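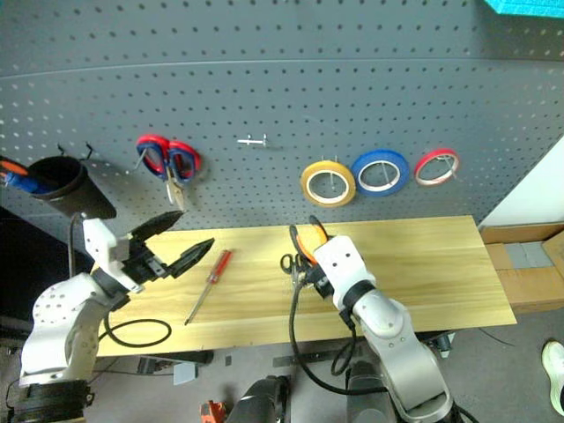

Bench tips, mostly from the tool put-back work. The method in one breath: two arms, a person driving them, record the same hang-up job over and over from slightly different starts, train, then test on starts the policy never saw. What decides whether it works is the bench far more than the network, hence a tips page and no paper. Biggest tip first. Keep a fixed home for every tool on the pegboard and don't let it drift. Ours goes cup, scissors, spare peg, then tape in yellow, blue, red, with the red roll up higher than the other two. Scissors always go point down, both on the peg and in the gripper. Screwdriver can lie on the wood board at any angle you like, that's the part we vary.

Dated 12/04/2024, replaces the August version. Some of the old advice was wrong, see the bit on lighting.

## Pegboard

- Metal over hardboard if you can get it. Hardboard holes go oval and then the hooks sag.
- Push every hook fully home before a session. A hook half out looks fine and costs you an afternoon.
- Cup holders on two hooks, never one. On one it swings when a tool goes in and the swing gets into the recordings.
- Leave one peg empty on purpose. The policy needs to see an empty peg or it treats every peg as taken (ours did, for a whole week).
- Mark the home holes with a paint pen on the BACK of the board. We marked the front first and the policy learned to go to the paint. Worked great untill we moved a peg.
- If the board is made from two panels, look at the seam. A step of even 2 mm catches a gripper tip.

## Tape rolls

Easier than they look. Big hole in the middle, forgiving. But

- fold the tail under before you start, a sticky tail grabs the gripper finger and the roll comes back off with it
- swap rolls when they get thin. A thin roll is a different object as far as the cameras care
- different sizes are good. Same size and it only learns the color

We tried same-size rolls in August. Looked very strong on the bench, then fell apart with any roll from the supply shelf. Mixed sizes from then on.

## Scissors

Hardest thing on the board. Two loops, one goes over the peg, and they can open a bit in transit.

Grip at the handles, not the pivot. Gripping at the pivot feels safer when you're driving but you lose sight of the loop just when you need it. Put a drop of oil on the pivot if they're stiff, but tighten the screw if they flop. Somewhere in the middle.

Keep a second pair with different colored handles in the mix. Cheapest gain we got. With only one pair in training we got good runs with that pair and nothing with any other.

Blunt the tips for new drivers. A file and a few minutes.

## Recording

50 demos per tool. That's the number we settled on. Fewer and scissors don't work, more and the easy tools don't improve, so if you have spare hours put them on scissors and leave the tape alone.

Other stuff:

- Stop after 15 minutes of driving. Swap people or get coffee. Late demos get sloppy, and the sloppiness shows up as hovering, the arm hangs in front of the peg like its thinking
- Keep the ones where you missed and fixed it. Throw out the ones where you dropped the tool and picked it up off the floor
- Don't be clever. Same arm picks up the same tool every time unless you're studying handovers
- Drive slower than you want near the pegs, normal speed everywhere else
- Name the files before lunch. You won't remember after

Vary the starting place of the tool but keep the board where it is. Then, seperate batch, shift the board a little and record again. Mixing both at once made it very hard to tell what had helped.

## Result, short version

Tested 15 tries per tool, fresh starting spots, one driver standing by with the stop button and hands off otherwise. A try counts when the tool hangs on its own after the gripper lets go and backs away. Resting against the peg doesn't count. Being nudged on by the other arm doesn't count.

Tape was solid. Screwdriver into the cup, solid too unless it lay nearly parallel to the bottom edge of the board, where the fingers couldn't get under the shaft. Scissors were the weak one and still are. The fails were nearly all the same fail: loop arrives a touch low, pushes on the end of the peg, scissors turn in the grip, done for.

What moved the scissors number, in order:

1. the second pair with other handle colors
2. keeping the recovered misses
3. thin rubber on the gripper fingers

What didn't move it: a bigger model, more training time, a nicer camera. We spent the most money on the camera.

Not claiming this carries over to a drawer or a tool box. We only did pegs.

## Cables

Boring but do it.

Clip the arm cables with slack at each joint, then run both arms through full reach by hand and watch for a pull. Loops that hang below the work board are ok if nothing under there can snag them. Loops ON the board are not great, the gripper will find one sooner or later. Velcro beats zip ties, you'll be redoing it. Wipe the jackets now and then, grit works in where they rub.

Keep storage boxes back from the elbow swing. Put tape on the floor for where feet go and where they don't.

## Lighting (changed)

August version said to block the window. Don't. We blocked it, trained, unblocked it, and lost most of the scissors runs. Record in whatever light you've got, morning and late, and leave the overheads alone. The one thing worth blocking is a hard glare straight off the metal board, turn the lamp until the holes show up dark again.

## Work board

Light wood, bare, no varnish. Varnish shines. Sand the front edge round so a dropped tool doesn't chip it. Screw it down or clamp it, double sided tape creeps over a day. We found that out by replaying the first demo next to the last one and seeing the whole board had walked.

That replay check is worth stealing by the way. First and last of every session, side by side. Takes no time at all.

## Parts notes

Since people keep writing in to ask. Hooks are the short Temar ones, the long ones flex. The Maven cup is fine, any stiff cup is fine. Urban sells precut rubber pads for the fingers, you can also cut up a bike tube, same result for us. Inon clamps for the work board, the small size, they stay put but the handles stick out so face them away from the arms.

## Before you hit record

- hooks home
- tape tails folded
- spare peg empty
- board clamped
- cables clear of the wood
- last session's tool off the floor
- stop button in reach of the person who isnt driving

Next up is hanging with the board tilted back a bit, the way it'd be over a real bench in a garage. Early runs only, tape likes it, scissors slide off the end. Will add a section when there's something to say. If you've tried upturned pegs with a loop handle, write in with the angle you used.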